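Harkance Carpet Tile Cleaner, 32 oz concentrate
Sold by Gellard Floor Supply

We get asked for this one a lot, so we stock it. Please read the notes before you order, as the label promises more than we would.

The label says "one pass, any stain." Our tester, Farzana Matubbar, used it on low-pile office carpet in our own stockroom. Coffee came up in 2 passes. Printer toner took 6, and a gray shadow stayed behind. Old chewing gum didn't budge at all, and we'd still send you to a scraper for that.
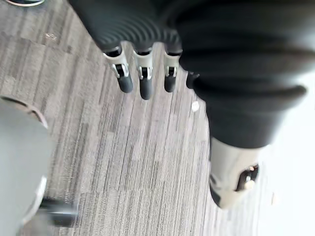 "Residue free" is another claim we'd take with some salt. Mixed at the strength printed on the bottle, it left the pile a little sticky, and the sticky patch picked up dirt within a week. Cut to half strength and followed with a plain water rinse, it did much better. The maker, Graris, told us the printed strength is correct. We don't agree.

The scent is called "mountain linen." It smells like floor cleaner.

Size: 32 oz bottle, screw cap, no sprayer included
Use on: nylon and polypropylene carpet tile
Do not use on: wool, sisal, or anything with a natural backing
Shelf life: 3 years unopened, according to Graris
Returns: unopened bottles only

Buying for a whole building? Ask Ruwan Uddin at the trade desk for a single bottle first and try it in a corner.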